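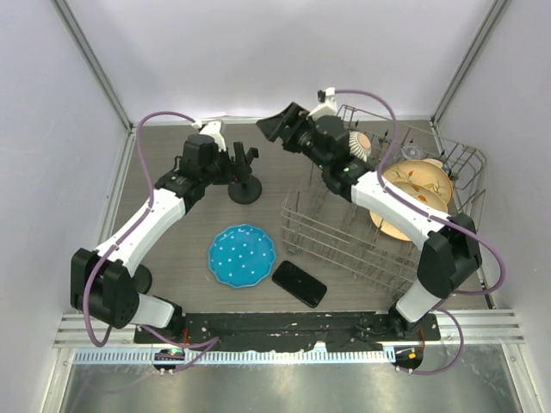

„Der Planer ist nie das Problem, die Uhr ist das Problem“

Gespräch mit Solveig Dalen über Latenz, Logs und zwei Arme, die sich einen Tisch teilen

Solveig Dalen hat wenig Zeit. Zwanzig Minuten, sagt sie am Telefon, dann läuft der nächste Build. Am Ende wird es doch eine knappe Stunde. Dalen leitet bei Vovmont die Softwareseite des zweiarmigen Aufbaus, also alles zwischen Kamerabild und Motorstrom. Thema derzeit: Geschirr. Teller, Spülbürste, Abtropfgestell.

Warum gerade Geschirr? „Weil es eklig ist. Für die Planung, meine ich.“ Ein Drahtgestell bestehe aus lauter dünnen Stäben, dazwischen Luft. „Im Tiefenbild fehlt dir davon die Hälfte. Der Planer sieht ein Loch und denkt, prima, da fahr ich durch.“ Ihre Lösung ist unspektakulär: Das Gestell wird als grober Block ins Kollisionsmodell gelegt, nur die Schlitze zwischen den Zinken bleiben als schmale Korridore offen. Hat Bogdan Kaczmarczyk gebaut, an einem Nachmittag. „Davor haben wir monatelang an Filtern rumgeschraubt. Schade um die Zeit.“

Schwieriger die Sache mit den zwei Armen. Lange lief für beide ein gemeinsamer Planer, 2 Arme, ein Suchraum. Sauber auf dem Papier. In der Praxis zu langsam. Heute plant jeder Arm für sich und reserviert vorab Raum und Zeit, der andere muss drum herum. „Wie Gleisbelegung bei der Bahn“, sagt Dalen. „Nur pünktlicher. Meistens.“

Und wenn beide denselben Platz wollen? „Dann gewinnt, wer etwas hält.“ Hält der rechte Arm die Bürste, wartet der linke. Die Regel stehe in einer einzigen Zeile Code und habe mehr Streit ausgelöst als der ganze Rest. Na-rae Sung, zuständig für die Wahrnehmung, wollte eine Kostenfunktion. Dalen wollte die eine Zeile. „Sie hat übrigens inhaltlich recht. Aber ich will nachts um elf lesen können, warum ein Arm steht.“

Überhaupt, das Lesen. Dalen kommt immer wieder darauf zurück. Ihr Lieblingsthema sind Logs -- man merkt es daran, dass sie schneller redet. Jede Entscheidung des Planers wird mitgeschrieben, samt dem Bild, auf dem sie beruht, und dem Zeitstempel. Letzterer war der Ärger des Winters. Im Dezember griffen die Arme plötzlich daneben, immer nur beim Wechsel der Aufgabe. Verdacht auf die Kalibrierung, dann auf die Greifer, dann auf die Kabel. Es war die Uhr. Kamerarechner und Regelrechner liefen 248 Millisekunden auseinander. „Eine viertel Sekunde! Da plant man auf einem Bild von gestern.“ Keegan Paewai fand es, weil er zwei Logdateien nebeneinander legte und die Zeilen nicht zusammen passten. Jetzt wird die Abweichung laufend geprüft, und bei Überschreitung startet schlicht gar nichts.

Glänzende und durchsichtige Dinge, das nächste Kapitel. Klares Material erkennt die Software noch immer schlecht, Metall spiegelt. Sung trainiert das Netz neu, diesmal mit 1.159 von Hand korrigierten Masken. Muster auf dem Teller helfen, sagt Dalen, Blätter, Punkte, egal. Hauptsache Kontrast. „Weiße Teller vor heller Wand, da kannst du gleich würfeln.“

Getestet wird jede Änderung erst in der Simulation, gegen 579 aufgezeichnete Szenen. Läuft eine schlechter als vorher, geht nichts auf die echten Arme. Auch nicht freitags, auch nicht „nur mal kurz“. Ob sich alle daran halten? Pause. „Ich nicht immer.“

Das Werkzeug zum Abspielen der Szenen heißt intern Nordin, und es soll irgendwann öffentlich werden. Wann, will sie nicht sagen. Die Doku fehle noch, ausserdem stecke an drei Stellen ein fest verdrahteter Pfad drin. Bernmont, die Regelungsschicht darunter, bleibt im Haus.

Was als Nächstes kommt? Kraftregelung beim Bürsten. Bisher fährt der Arm Positionen ab, den Druck regelt er noch nicht. „Wir geben Bahnen vor und hoffen, dass der Teller da ist, wo wir glauben.“ Paewai hat einen Prototypen, der schwingt allerdings bei langsamen Bewegungen auf. Woran das liegt, weis noch keiner.

Im Hintergrund ruft jemand, der Build sei durch. Rot. Dalen flucht auf Norwegisch und legt auf.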